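Print this page | E-mail this page

Section 2: Setting Up Your Grimley Parcel Scale

OK, box number one is out of the way and you've read Section 1 (or skipped it, I would have too). Let's get you weighing cardboard boxes.

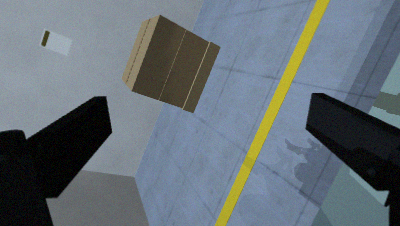
Lucyna Zieliński wrote in to say that the old version of this section had her plugging in the power cord before the feet were on, and that she ended up with the whole scale upside down on the table, beeping at her. She's right, and I'm sorry! The steps are in a better order now. She also asked if she could skip the leveling part on a kitchen counter. Please don't. I've tried it on mine, and the same parcel gave me a different weight every time I moved it.

What you need

- The scale base and the steel top plate
- Four screw-in feet, in the little bag
- The display and its curly cable
- The power cord, or a set of batteries (not included)
- The 775 gram test weight
- A table that doesn't wobble

If the test weight isn't taped inside the lid, check under the foam. Mine was under the foam. I'd already written the e-mail complaining about it.

Putting it together

1. Lay a towel on the table and put the base on it, face down.

2. Screw in the four feet. Turn each one until it stops, then back it off two full turns so you have some play for leveling later on.

3. Pull out the red shipping screw in the middle of the base. You need a Phillips screwdriver for this and it's tighter than you'd think. Keep the screw! It goes back in if you ever move house or send the scale off for repair.

CAUTION: Never put weight on the scale with the red screw still in. It can bend the sensor, and a bent sensor isn't something you can fix at home.

4. Turn the base right side up and take the towel away. Set the top plate on the four rubber pegs. It only fits one way, with the Grimley name toward you. You'll feel it settle.

5. Push the curly cable into the socket on the back of the base, then into the display. The two ends look alike but the one with the gray collar goes in the base.

6. Now the power cord. Wait for the display to run through its numbers and stop at zero. Hands off the plate while it does this.

NOTE: On batteries the display goes dark after two minutes. You can switch that off in the menu (Section 4) but you'll go through a lot of batteries, so I leave it alone.

Leveling

There's a bubble in a small round window near the front right corner. You want it in the middle of the ring.

7. Push down gently on each corner of the plate in turn. If a corner rocks, unscrew the foot under it a little until it touches the table.

8. Look at the bubble. It drifts toward the high side, so lower the feet on that side or raise the ones across from it. Go a quarter turn at a time. I always overdo it and then have to come all the way back.

9. When the bubble sits still in the ring, snug the lock nuts up against the base with your fingers. No wrench, please.

Checking the weight

10. Press ZERO and wait for the little arrow.

11. Put the test weight in the center of the plate. The display should read 775 g. If it does, you're done with this part, go get a coffee.

12. If it's off, take the weight away and hold ZERO and UNITS together until you see CAL. Put the weight back when CAL starts to blink and leave it there until the display says END.

13. Try the weight once in each corner. You should get the same number all over the plate. If one corner is different, go back to step 7, because it's nearly always a foot.

CAUTION: Don't use a can of soup or a bag of sugar in place of the test weight. The label tells you what's inside, and the can weighs something too. Rommel Samonte at the Jalomgate shop had a customer who did it with a jar of pickles and overpaid on postage right through to March.

Weighing a box

A few things I do with every parcel, big or small. Get the box fully closed and taped first, with the label on. Tape weighs more than people expect (I use the wide Duda stuff, and it's heavy), and if you're close to the next price step it can push you over.

14. Press ZERO with nothing on the plate.

15. Set the box down flat in the middle. Don't drop it! If it's a long one, turn it so the same amount hangs over on both sides.

16. Wait for the arrow and then press HOLD. The number stays on the display after you lift the box off, which is handy when the box is so wide you can't see the display past it. Anything over 18 inches hides it on my table.

17. For a floppy or lopsided box, stand an empty carton on the plate, press ZERO, and put the parcel inside that. The scale takes the carton off for you.

NOTE: Keep boxes from leaning on the wall, the display or the cable. I once chased a weight that kept coming up short for most of an afternoon and the box was resting on a shelf bracket behind it.

Connecting a Zilex label printer

You only need this bit if you want the weight to show up on the label by itself.

18. Switch the printer off. Run the flat cable from the port marked P on the base to the matching port on the Zilex.

19. Switch the printer on again, then hold HOLD on the scale until the display says LINK.

20. Weigh something and press PRINT. The first label often comes out blank. Throw it away and press PRINT again.

If you see error 172, the two aren't talking. Check the flat cable at the printer end first, where there's a tab that has to click. Still nothing? Unplug both, wait a minute, and start again from step 18. That's cleared it for me every time but once, and that once I had the cable in the wrong port.

Section 3 covers switching between pounds and kilos and saving your usual carton weights.

Print this page | E-mail this page

Related pages
Section 1: What's in the Package
Section 3: Units and Saved Cartons
Section 4: The Menu, Key by Key
Cleaning the Top Plate
Putting the Red Screw Back In
Which Tape for Which Box?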